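Play mat slides on mattress cover, corners lift
Ticket status: Open, waiting on customer
Product: Lotach children's play mat, folding
Opened: 1 December 2022

Customer report
Mat bought in August from the Narnden store. Used on the floor until last month with no complaint. Now kept on the spare bed, over a quilted mattress cover, and it creeps toward the foot of the bed during play. Two corners curl up. Customer has tried turning it over and says the plain side is worse.

Steps so far
1. Asked how the mat is positioned on the bed.
2. Asked customer to lay the mat flat under books overnight. One corner improved, the other came back up after 5 hours.
3. Sent the washing instructions again. Customer had been wiping it with fabric softener diluted in water. Told them to stop and use plain water.

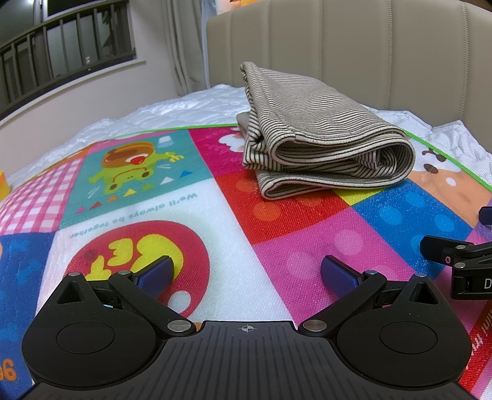
Attachment 1: mat on white quilted cover, frog square at upper left.

Print matches the patchwork design with the thin green edge, so this is the current version and the replacement stock at Imley will fit the claim if it goes that far. No need for the customer to send the label.

The mat is meant for hard floors. Quilting gives the underside very little to grip. Suggested a rubber mesh underlay, trimmed 2 inches short on every side, and a week without softener. Customer will try both and report back.

If the corner still lifts after 8 days, offer exchange under case type 13. Do not offer a refund on the sliding alone.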